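Trillwood Automation Laboratory
Workshop Notebook, Bench 2
Entry for Saturday, November
Recorded by: Inna Hladun
Present: Unathi Potgieter, Lindiwe Mtshali (afternoon only)

Subject: Comparison of finger sets on the two-arm station, small component sorting

1. Purpose

The Balthorpe work order requires a decision on finger geometry before the feeder design is released. Two sets are under consideration: the straight fingers supplied with the grippers, and the angular set cut by Flalatano. Philomena Owusu asked that both be tried on the capped components under the same controller settings, and that the results be entered here before the review.

2. Setup

The station was started at 8:40 a.m. Both arms were homed and the tool center points were checked against the pin. The left arm was within tolerance. The right arm was not, and its tool offset was entered again by hand. The earlier value had been saved with the straight fingers fitted and should not have been carried over. Colleagues changing fingers are asked to load the matching tool file and to initial the sheet.

Brown paper was kept on the table for all runs. The bare white top had given the overhead camera trouble with the translucent bins on the previous attempt, and Unathi Potgieter wished to change one thing at a time. Exposure was left at the value used then.

Components are picked from the clear bins and placed in the blue tray. The left arm serves the right-hand bin as seen from the operator's side, and the right arm serves the other. This has caused confusion in earlier entries. In this notebook, "left" and "right" applied to an arm always mean the robot's own left and right.
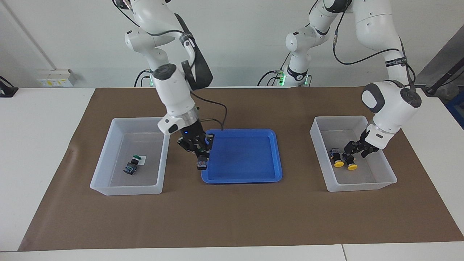
3. Runs

The straight set was run first, with 91 pick attempts across both arms. Of these, 63 ended with the component in the tray and the cap facing the intended way. Most of the remainder were picks in which the component turned between the fingers during the lift. Four were missed entirely, all by the right arm, and all before the offset was corrected a second time at 10:15. Those four are left in the count.

The angular set was run after lunch, again with 91 attempts. The placed count was higher, but the log for the last block was overwritten when the controller was restarted, and I am not willing to enter a figure from memory. Lindiwe Mtshali will try to recover it from the backup on Monday.

Observations on the angular set:
Components near a bin wall could be reached with less tilt of the wrist.
The grip on the round cap was poor at the default force. Gripping on the body was satisfactory.
The cable at the right wrist comes close to the tray rim on low approaches. The approach height was raised by 14 mm and no contact was noted afterward.

4. Controller

The new motion profile was used throughout. One protective stop occurred on the left arm, at cycle 1,725 on the station counter. The cause was not established. The joint log has been copied to the shared folder under the Balthorpe job.

5. Open items

Recover or repeat the last block of the angular set (Mtshali).
Repeat the straight set with the corrected offset from the start (Hladun).
Ask Flalatano whether the angular fingers can be supplied with a softer pad. Yolandi Zwane has the contact there.
Shorten or re-clip the right wrist cable before the next session.

Station shut down at 4:50 p.m. Angular fingers left fitted on both arms.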